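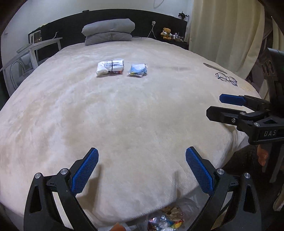
Progress report to the Dristlow Fund
Project: Reducing overnight heat loss in supported housing, McIver Court
Prepared by: Annag Swanson, project lead
Date: 29/03/2025

1. Scope of this report

The grant covers 30 flats at McIver Court. Work consists of draft sealing, replacement of bedroom radiator valves, and loan of heavier bedding and lined curtains to tenants who asked for them. This report covers the period from the end of October to the present. Spending on the communal stairwells is reported separately under the Workel maintenance contract and is left out of the totals below.

2. Work completed

Draft sealing is finished in all 30 flats. Window perimeters were resealed first, then the front doors. Letterbox brushes were fitted where the tenant agreed. Five tenants declined the brush and kept the existing flap; their doors were sealed at the threshold only.

Radiator valves have been replaced in 15 bedrooms. The remaining bedrooms are on the east side of the building, where the isolation valves on the risers do not close fully. The contractor will not drain the east risers during the heating season. We agreed with that decision and moved the work to the next reporting period.

Bedding and curtains have been issued to every tenant on the request list. Items remain on loan until the end of the project, after which tenants may keep them. Laundering instructions were sent out with each item, in large print.

3. Monitoring

Temperature loggers are placed in bedrooms at pillow height, away from the radiator and the outside wall. Readings are taken every 15 minutes and downloaded by Ailsa Crichton during the monthly visit. Two loggers failed early in the period and were replaced under warranty. The gap in their data has been left as a gap and not filled by estimate.

Bedrooms with both sealing and new valves cool more slowly after the heating goes off than bedrooms with sealing alone. The difference is clear on still nights and much smaller in wind. We do not yet have enough windy nights to say whether the remaining loss is through the frames or through the wall vents. The vents are required for moisture control and will stay open.

Humidity has stayed within the agreed limits in all but one flat. That flat has a faulty bathroom fan — reported to the landlord, repair pending.

4. Budget

Spending is within the approved figure under every heading except logger equipment, where mounting brackets and spare batteries were not in the original quote. We request approval to move $1,299 from the contingency line to equipment. No increase in the total grant is sought.

The Flestiteo invoice for curtain lining has been disputed on quantity. Payment is on hold until a corrected invoice arrives.

5. Risks

East riser valves may need full replacement. The landlord has accepted in writing that this would be at its own cost, but has given no date.

Tenant turnover affects the comparison between flats. Where a tenancy changes, readings before and after will be treated as separate records.

6. Next period

Complete the east side valves. Service the loggers. Issue the tenant comfort survey, using the same questions as the first round — the wording of question 5 will be kept even though several tenants found it unclear. A draft of the results will be sent to the fund before the final report.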